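Reference > Around the House > Furniture > Oak Tabletops

Oak tabletops

An oak tabletop is the flat working surface of a table, made from the wood of an oak tree and usually glued up from several boards set side by side. I've written a lot of entries for this section and I'll admit this is my favorite – I grew up eating at one, and I still judge every café by its tables.

Oak is heavy, hard and full of open grain you can feel with a fingernail. There are two main kinds in the trade. White oak has tighter pores and shrugs off spills fairly well, while red oak is a bit pinker and soaks things up faster (ask me about the beet juice!). Both move with the seasons. A wide top swells across the grain in a damp July and shrinks again once the heating comes on, so makers fix it to the base with slotted brackets or little wooden buttons that let it slide.

Light finishes came back in a big way when people started fitting out old lofts as offices, and I can see why, they bounce daylight around and don't show dust. 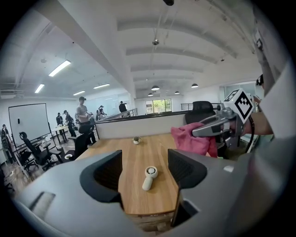 Light oak finish on a table in an open-plan loft office, with a small potted plant.

For looking after one, you mostly choose between oil and varnish. Oil is easy to patch – rub it in, wait, wipe off the extra – but you'll be doing it again before long. Varnish lasts for years and then needs sanding all over when it finally goes. I'm an oil person. Ryan Haworth, who edits the Bellamy pages next door to mine, is firmly for varnish and has rewritten this paragraph twice.

Black rings are the other thing people write to me about. Oak is loaded with tannin, and when wet iron sits on it the two react and leave a dark stain. Oxalic acid, sold as wood bleach, usually lifts it. Wear gloves, and rinse the wood well before you put any finish back on.

See also: Breadboard ends; Quarter-sawn lumber; Trestle tables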